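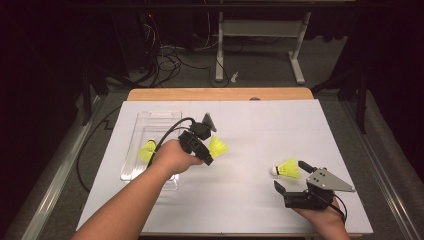

Do plastic shuttlecocks need to be stored any special way?

A cool cupboard and a container with enough room for the skirts are all they ask for. Keep them away from radiators and sunny windows, don't pile heavy things on top, and they should keep their shape for a good long while.

Shuttlecocks, Sorted: A Small Gallery from the Larnero Badminton Evenings

Posted Wednesday, December 16, 2020

Welcome, and thank you for stopping by! We play badminton in Wemville through the colder months, in a hall with a lovely high ceiling and a heater that takes its time, and anybody who has played with us will know that our birdies have a habit of wandering. They roll under the benches, they ride home in coat pockets, and in November we pulled a whole nest of them out of the bottom of the net bag – 22, if you please, some of them squashed nearly flat. So this page is given over to the humble shuttlecock, and to the pleasant little job of laying them out on a table and putting them away properly.

We've kept the notes short (well, short for us). If you have come over from the Mangubat Street group and are wondering what to bring on your first evening, the answer is soft-soled shoes and a bottle of water. There are always spare rackets in the tall locker.

A pair on the white tabletop

Bright yellow skirts, white bases and a black band where the two meet. Yellow has been our favorite for years, as it shows up so nicely against the gray walls of the hall, and the older players among us are grateful for anything that shows up nicely.

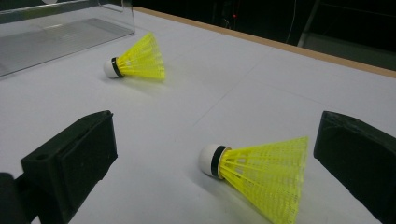 The other thing we like about the plastic kind is how much knocking about they'll put up with. Feather ones are a treat, and we do bring them out for the holiday doubles, but an ordinary evening of beginners and big swings would finish off a tube of those before the tea was poured. When you're checking over a plastic one, run a fingertip gently around the rim of the skirt and feel for broken ribs. A small nick is fine for practice. A proper tear will send it wobbling off to one side, and you'll spend the whole game blaming your backhand.

One up, two down

Three yellow shuttlecocks together, with one of them held up by its skirt and its white base just above the table. A flat, pale surface is a real help for this job, I find – the yellow stands out and you can see what you've got.

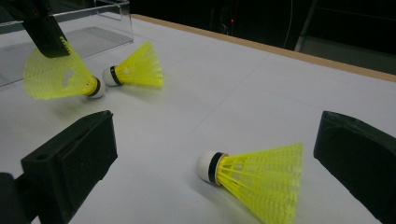
Room on the table

Lying on their sides, the way shuttlecocks always seem to end up, with the clear box over to the left and a strip of light tan wood along the far border of the table. I'm very fond of a see-through box for small things. We used to keep everything in a biscuit tin with 33 written on the lid in marker (locker number, long story), and every single week somebody opened it hoping for biscuits. 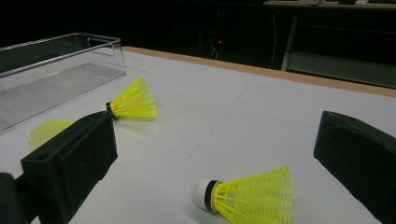
How should a bent skirt be straightened out?

Warm water does it nicely in most cases. Hold the skirt in it for a few moments, coax it back to round with your fingers, and stand the shuttlecock on a towel until it has cooled and dried.

More galleries from the same season are on their way, including the new net posts from the Bemton sale and the much-discussed repainting of the court lines, which took 2 weekends and rather a lot of masking tape. If you've got pictures of your own from our evenings, do drop them in the shared album. We'd love to have them!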